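Setting up your Stunden time tracker, part 2: your first project

I run my whole freelance week through Stunden, so I'll walk you through it the way I do it myself.

1. Open the app and tap New Project. I called my first one Filali, after the client.

2. Type in your hourly rate. Whole dollars only, so I put 100.

3. Pick a rounding step. Mine is set to 2 minutes - anything bigger and my short calls look silly on the invoice.

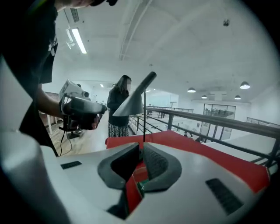

4. Tap Save, then go back to the main list. Your project should be sitting at the top with a gray clock next to it.

Note: names can't be longer than 27 characters. I learned that with a very long job title!

5. Tap the clock to start the timer, and tap it again when you take a break.
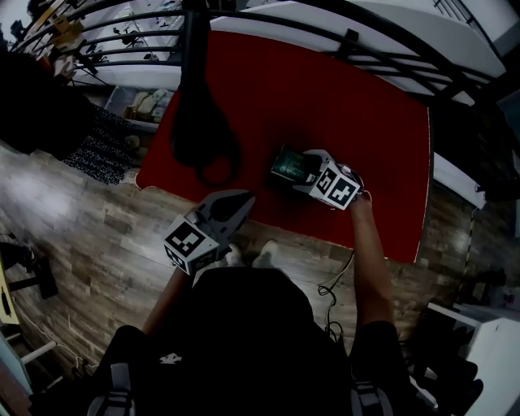
Words and set-up tips by the Flinden desk
Wednesday, August 11, 2021

6. To move old hours over, choose Import and find your file. I brought in 379 entries from Fuletti in one go (very happy with that).

Caution: don't close the app during an import. Mine doubled up a whole January and I had to delete the extra lines by hand.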